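Planner picks the wrong red cube when several are on the table

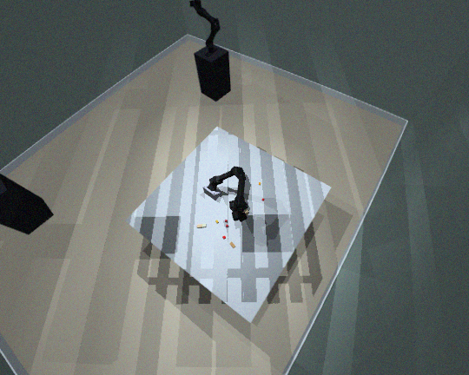 Simulated tabletop, arm over the blocks, two red cubes close together.

Huguette Arnaud
The task planner returns "pick red cube" and the grounding node resolves it to a different cube on each replan. Color and class are identical, so the scores tie. Detections run at 4 Hz. How do I keep the target fixed?

Jacqueline Moulin
Assign track IDs before grounding and pass the ID to the planner, never the label. In Skarnano we match on centroid distance with a 2 cm gate – tighter if cubes sit side by side. Freeze the ID until the grasp ends or the track is lost.

drorness
Same problem, seeding the sampler fixed it for me. Didn't look further.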